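Ticket: Remote demos, wrist view tilts when operator re-engages the clutch
Product: Firna teleop client, simulated rooms
Opened by: Saimi Vuorinen
Assigned to: Brunow support
Priority: Medium (was Low, I changed it)
Opened: Dec 15, 2020

Summary
I'm recording demonstrations by remote control in the simulator. When I let go of the clutch, move my hand back to a comfortable spot and press the clutch again, the gripper sometimes rolls. The move after that goes off in a direction I didn't ask for. The manual says re-engaging "preserves orientation." On my setup it doesn't, or it doesn't every time.

Steps
1. Load the tiled room, start a recording.
2. Drive the arm out over the floor, fingers open.
3. Release clutch, rest hand, re-engage.
4. Repeat until the view rolls.

Expected: gripper stays put.
Actual: gripper rolls, then the recording keeps going as if I'd meant it.

Reply from Brunow support
Thanks for the report. This is usually hand drift. Please recalibrate the controller, set the deadband to 20 and try again. Can you also attach wrist frames?

Reply from Saimi
Recalibrated, twice. Deadband is at 20. It still happens. I don't buy hand drift, as the controller was flat on the desk for one of these. 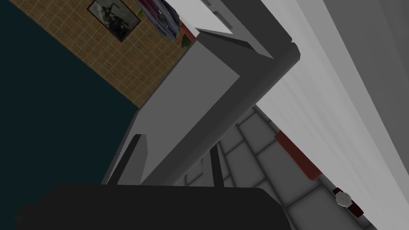
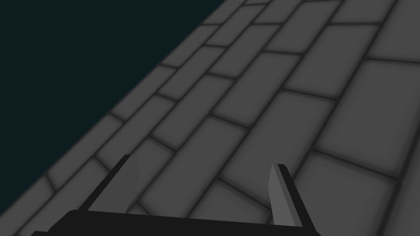 Simulator views from the same session, gripper in both. Order not sorted.

Look at how far over the walls are leaning in the first one. The picture on the brown tile and the watch on the floor are in view, so you can check the angle against your own copy of the room. In the second the fingers are open over plain tile with nothing between them, and the edge of the floor runs off on a diagonal there too.

I know a tilted view alone proves nothing. The wrist is allowed to tilt. What I want explained is why the commanded roll in the log doesn't match what the gripper does.

Reply from Brunow support
We looked at the log. There is a gap of 300 ms between clutch press and the first accepted pose. Simiyu on our side thinks the client is using a stale hand pose as its reference. Please turn on "refresh reference on press" and record another batch.

Reply from Saimi
Turned it on. Out of 200 clutch presses I got 2 rolls, and before that it was nearly one demo in five. So it's better. I'm not calling it fixed.

Two questions still open:
- Why is that setting off by default? Anyone training on these demos is teaching the policy to roll its wrist for no reason.
- Grover, the filter you sell for cleaning demos, passed every one of the bad recordings. What is it checking?

I've pulled the affected demos by hand and won't use them. Leave this open until the remaining rolls are explained.

Status: Open, waiting on vendor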